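Hafstein Allotment and Garden Society
Minutes of the site meeting held 3/7/19 in the hut

Present: Auður Bjarnason (chair), Ashraf Belkadi, Davoud Kermani, Grímur Vestergaard (minutes), and plot holders as signed in the book.
Apologies: Steinar Hafþórsson. He sent his notes on the water by email and these were read out under item 3.

1. Minutes of the last meeting
Agreed and signed. Davoud asked for one correction. The plot with the overhanging plum is the one next to the lane gate, not the one by the compost bays. Corrected by hand on the file copy.

2. Matters arising
The padlock on the lane gate has been changed and the code sent out. Anyone still without it should ask Auduns's replacement on the gate list, which for now is Auður.
The hedge along the school side was left until after nesting. Ashraf has spoken to the school office and they have no objection to August. A date will go up in the hut window.
The letter to the council about the verge has had no reply. Auður to write again.

3. Water
Steinar's notes: the meter reading was 3245 at the end of June. The tap by the top path drips when turned off fully and needs a new washer. The trough on the middle path is filling slowly and the ball valve may be sticking.
There was a long discussion about hoses. Several members feel that hoses left running on the lower plots are the reason for poor pressure at the top. Others said that the pressure was just as poor in April, when hardly anyone was watering. Ashraf thought the pipe under the middle path could be partly blocked with scale and would like it looked at before any new rule is made.
Agreed: hoses may be used before 9 in the morning and after 6 in the evening, held in the hand and not left lying. To be looked at again in the autumn.
Action: Steinar to fit the washer and check the ball valve. Ashraf to get a price for digging out the pipe.

4. Money
The balance stands at £1138 after the insurance was paid. Rents are all in apart from two plots, and both holders have been in touch. The bulk compost order came to a little more than last year as delivery has gone up.
Davoud asked whether the society could buy a second strimmer. The present one was out of action for most of May and the paths got away from us. Auður said she would sooner see the old one serviced first. Left until the next meeting, when there should be a price for both.

5. Plots and waiting list
There are 36 names on the waiting list. The half plot by the tool shed has been given up and will be offered this week. It has a good deal of couch grass and whoever takes it will be let off rent until the new year.
One complaint about bonfire smoke. Members are reminded that fires are allowed from October to March only, and never when washing is out along the lane.
Ashraf raised the plot at the far corner, which has not been worked since last summer. Auður has written once. A second letter will go out under rule 8.

6. Open day
To be held on the last Saturday in August, 11 until 3. Plants, produce and cakes on the front tables, teas in the hut. Surplus seedlings should be potted and labelled by the evening before - unlabelled ones did not sell last year.
Davoud will ask Pultarar if they will lend the gazebo again. Grímur to do the posters. Offers of cakes to Auður please, and say if they contain nuts.
The children's seed sowing went well last time and will be repeated with beans and sunflowers.

7. Hut and lost property
The hut roof was felted in the spring and is sound. The shelf over the sink needs a new bracket and Grímur will see to it.
Odds and ends are still being left about the hut at the end of the day. Members are asked to take their own things home, cups included. Anything left at the end of August will go to the charity shop or the tip.

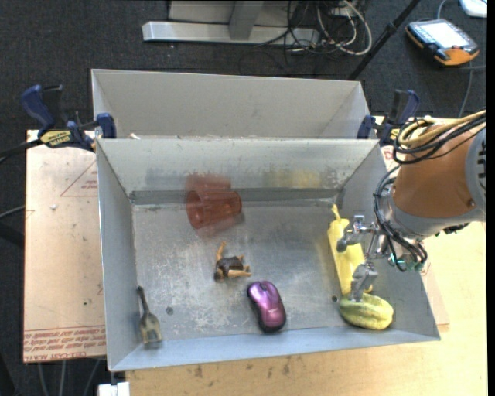 8. Any other business
Blight has been reported on a site across the river. Please check potatoes and outdoor tomatoes, and take affected tops home in a bag. They must not go in the compost bays.
Ashraf has spare leeks for planting out, ready now. They are in the bucket outside his shed.
A member asked if hens could be kept. The lease does not allow it. Auður will check whether bees are covered by the same clause.
Thanks were given to Davoud for mending the steps.

9. Next meeting
To be fixed once the open day is over. Items for the agenda to Grímur in writing.

The meeting closed at 8.40.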